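Visit to the Pronen workshop, Alvarado building, October

I went to Pronen with one simple question: can a machine do the small chores of a home or a shop yet? My guide was Iraís Magaña, who plans the training tasks there. She answered before I had taken off my coat. "Some of them, slowly," she said.

We spent most of the morning at the tables where people do the chores by hand, holding the same kind of gripper that the robot will use later. The fingers have dark felt-like pads, and on the pair I saw first the edges were already fraying a little. 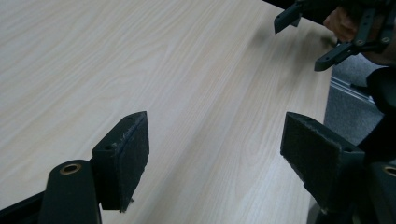

Open gripper fingers at the work table, with a second gripper in hand at upper right.

Iraís told me that one chore needs 1160 recordings before they try it on the robot, and that the basket chore is now at 2155 - still not enough in her opinion. Soft things are the problem. A cup keeps its shape when you take it, but a cloth or a paper bag is different every time.
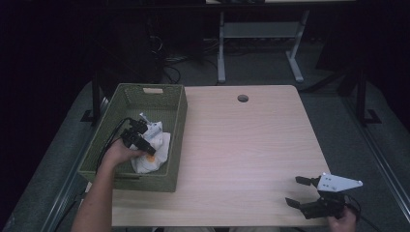 I was allowed to try it myself and I was very clumsy. With my own hands I empty a shopping basket without thinking. With two grippers I dropped the first thing twice, and I needed 146 seconds for the whole task. An experienced operator needs 80.

After lunch we saw the robot arm, which they call Flerko, do the same chore. It took out the hard objects well. With the cloth it closed on air two times, then got a corner. A shop called Floslow will test it in the evenings, after closing time, for returned goods only. For my laundry I will have to wait.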